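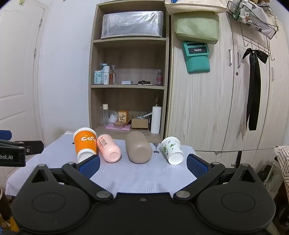

Chapter 7
Looking After a Two-Finger Gripper

7.1 Purpose of this chapter

Chapter 6 dealt with the arm and its controller. The present chapter deals with the parts that touch the work: the finger pads, the linkage arms that carry them, the pivots and the mounting plates. These parts are small and fairly cheap, but they account for most of the faults a technician is called to in a light handling cell.

The same methods apply to a hand-held gripper and to one bolted to an arm. A hand-held unit has no fixed home position, so its opening must be checked against a gauge each time it is serviced.

By the end of the chapter you should be able to:

inspect pads and pivots for wear
replace a pad and set it parallel to its partner
check the opening at both ends of travel
fill in a service record that another technician can follow

7.2 Terms

Pad: the replaceable facing at the tip of each finger. A textured pad grips by friction and by giving slightly under load.

Linkage arm: the member that joins the mounting plate to the finger.

Pivot: a pin and its bushing. The cap covers the pin and keeps out dust.

Play: free movement at a joint when no force is being passed through it. Play is measured at the pad, where it is largest.

7.3 Where wear begins

Light objects with smooth or curved sides are harder on pads than their weight suggests. A paper cup lying on its side will roll if one pad touches it before the other, and the operator tends to correct by closing harder. Bottles laid flat cause a similar fault: the pads meet the curve above or below its widest point, and the load falls on one edge of the facing. Over time that edge polishes and the texture is lost.

Uneven pad wear should therefore be treated as a sign of poor alignment until alignment has been checked. Fitting new pads to a gripper with a worn pivot only moves the fault to the new pads.

7.4 Case: the Silari bench unit

The service log used in this chapter was kept by Vendula Čierny at the Hitosix workshop. It covers 722 hours of use on one gripper. The first pad change was made at 376 hours, after the left pad had lost its texture along the lower edge. Play at the left pivot was recorded on the same page but was not corrected until August, by which time the second set of pads showed the same pattern. The log is printed in full in Appendix C, and Exercise 7.2 refers to it.

7.5 Before you start

Isolate the power and release any stored force in the linkage. Open the fingers fully by hand. Wipe the pads with a dry, lint-free cloth; solvent will harden most soft facings. Leave the unit for 30 minutes if it has come from a cold store, then take 3 readings of the opening at the pad tips and enter all of them in the record, including any that disagree.

Section 7.6 begins with the pivots. The pads are taken up in Section 7.7.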